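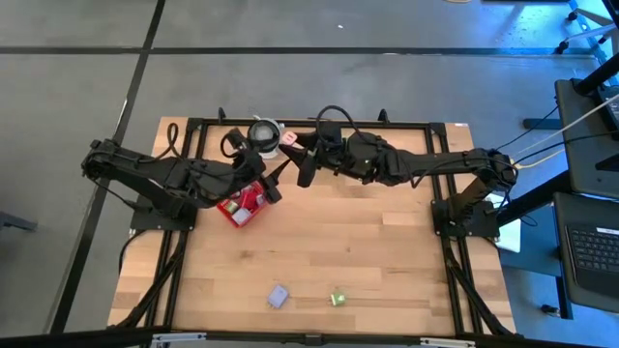

Reply on ticket 1590, 2nd August

Thanks so much for writing in — sorting adapters by color is a great idea, and I'd love to get your table working for you! Could you tell us which ones keep ending up in the wrong place, and whether you're still using the Trelero labels?

Customer update

It's the small block ones, every time! The green and the lavender get left out on the wood, and the red bin has turned into a home for everything else. The Trelero labels came off in July. I've been loving the round container though, it's the first thing on that table that has stayed put.

Reply

Good to hear about the round container! Labels first. The old batch had weak glue and we've swapped it, so I'm mailing you a fresh sheet of 30 from the Ikmont store, no charge. Wipe the bin with a dry cloth, press each label down and leave it overnight before you fill anything.

For the small blocks, try this:
Tip the bin out completely.
Put the pink and red ones back first.
Anything with prongs goes in prongs down, so they don't hook each other.
Give green and lavender a spot of their own. A Duvirura tray with 8 slots would do it, or any shallow dish.

Customer update

Did it all last night and it took 9 minutes!! I used a soap dish for the green and lavender. One question — do the new labels stick to curved sides? I want one on the round container too.

Reply

They do, if you cut them narrow. The Tzavaras ones are stiffer and tend to lift on a curve, so stay with the new sheet. Leaving this open until your labels arrive.

Status: waiting on delivery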